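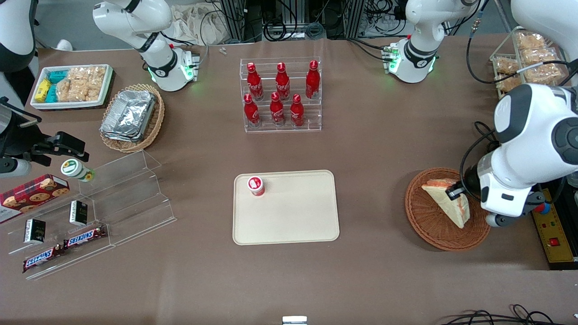

Handout 3: Notes on the open day at the Civbridge laboratory

The visit on 8th December is part of the assessed work for the handling module, and these notes cover the points that will come up in the written report. The task shown was tray filling: two arms share one table, and items are taken from fixed stations and placed on a rectangular tray. Consider grasp choice first. A triangular sandwich held by a gripper lowered into a round wicker basket gives the fingers very little to close on, and bread deforms under load. A capped bottle in a two-tier rack is far stiffer, but the back row must be reached over or past the front one.

Terms used on the day

Station: a fixed pick position. Its pose is stored in the Flodine task file.
Hand-over zone: the part of the table both arms may enter. Only one arm holds the lock at a time.
Episode: one complete run from an empty tray to a released one.

Control

The Nieminen planner works out both paths together and checks them for collision before either arm moves. Grip force is limited separately for each class of item. Soft items use the lowest limit and a slower closing speed. If the fingers close fully without contact, the pick is recorded as missed and tried once more.

Data

The training set holds 2188 episodes. Of these, 359 were kept back for testing. Missed picks stay in the set and are labelled as such.

For the report

Choose two items with different stiffness and propose a grasp for each. State the approach direction and the likely cause of failure. Then explain how the order of picks affects waiting time at the hand-over zone. Sketches may be done by hand. Background reading is in the Dellon course pack, section 40.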